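Unit 4 – Setting Up a Work Surface

Handout for the evening course in home and small-shop ergonomics
Instructor: Ruth Ticona
Revised 2024-06-02

Reading before class: chapter 4 of the course packet, plus the one-page checklist from Unit 3. Bring a tape measure.

4.1 Why start with the surface

Most people start with the chair. They buy a good one, put it in front of whatever table they already own, and then wonder why their shoulders hurt. The table sets the height of the hands, and the height of the hands sets nearly everything above the waist. In this course we fix the hands first and work backward to the seat, the feet and the light.

A work surface has a height, a depth, an edge and a finish. Height gets most of the attention. Depth and edge cause more of the complaints that come up in the clinic sessions.

4.2 Height

The usual starting point is elbow height. Stand or sit as you would for the job, let your upper arms hang, and bend your elbows to a right angle. Have someone measure from the floor to the underside of the elbow. Then adjust for the task:

Fine work (sewing, soldering, drawing): a little above elbow height, with the forearms supported.
Light work (sorting, packing, typing): at elbow height or just below.
Heavy work (kneading, planing, pressing): well below elbow height, so that body weight can help.

A common mistake is to measure to the tabletop when the job takes place above it. If you use a cutting board, a vise or a turntable, the working height is the top of the thing you are working on. The same goes for tools with a tall body. The hand is where the handle is, and the handle may be a good way off the table.

Tables shared by two people should be set for the taller one. The shorter one can stand on a platform. There is no easy way to do it the other way around.

4.3 Depth and reach

We divide the top into two zones. The near zone is what the hands can cover while the elbows stay close to the body. The far zone is what they can cover with the arms stretched out and the back still. Anything used all the time goes in the near zone. Anything used now and then can go in the far zone. Past that you are leaning, and items you have to lean for belong on a shelf or a cart.

To map your own zones, tape a sheet of paper to the table and hold a pencil in each hand. Swing each forearm from the elbow and draw the arc. Then do it again from the shoulder. The two near arcs overlap in front of you, and that overlap is the best spot on the table for two-handed work. Keep it clear when you finish for the day.
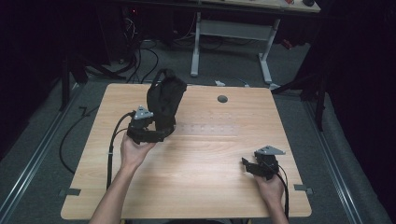
A deep table is useful only if the back of it holds things you look at instead of things you handle. In class we will compare a table 587 mm deep with one 1000 mm deep. The first is short on storage but almost all of it can be reached. The second looks generous and tends to fill up from the back until the working area is a narrow strip along the front.

Brayan Ríos kept a log for this unit during May at the Corkar packing room. His main finding was that the tape dispenser had been moved to the far left corner to make room for labels, and the packers were twisting for it on every box. They swapped the two. The log is in the packet as Appendix B, and it is a good model for your own assignment because it is short.

4.4 Edges and corners

Run your forearm along the front edge of the table you use most. If you can feel a line, the edge is too sharp for long work. The soft side of the forearm and the heel of the hand do not take steady pressure well. A rounded edge spreads the load. So does a strip of foam or a folded towel, which is fine as a test before you spend money.

Corners matter in small rooms. A square corner next to a walkway will be hit at hip level sooner or later. If you are making your own top, round the corners before you put on the finish – it is much more trouble afterward.

4.5 Finish and glare

Choose a matte top in a middle or light tone. A glossy top throws the lamp back at your eyes, and people bend their necks to get out of the way of it without noticing they are doing it. A very dark top hides small dark parts. A very white one is tiring under strong light.

Texture is a matter of taste up to a point. Paper should slide and a cup should not.

4.6 Assignment

Pick one surface you use at least an hour a day. Write no more than two pages covering:

Your elbow height and the actual working height.
A sketch of the near and far zones, drawn to scale.
A list of what sits in each zone now.
One change you made, and how the job felt after a week.

The Favesance sewing room is open to students who have no suitable table at home. Ask Deisy Muñoz for a time. Groups are limited to 12.

Hand the pages to Faustino Cervantes, who is grading this unit. Late work loses one grade step. Unit 5 covers seating and footrests, and you will need your elbow measurement again, so keep a copy.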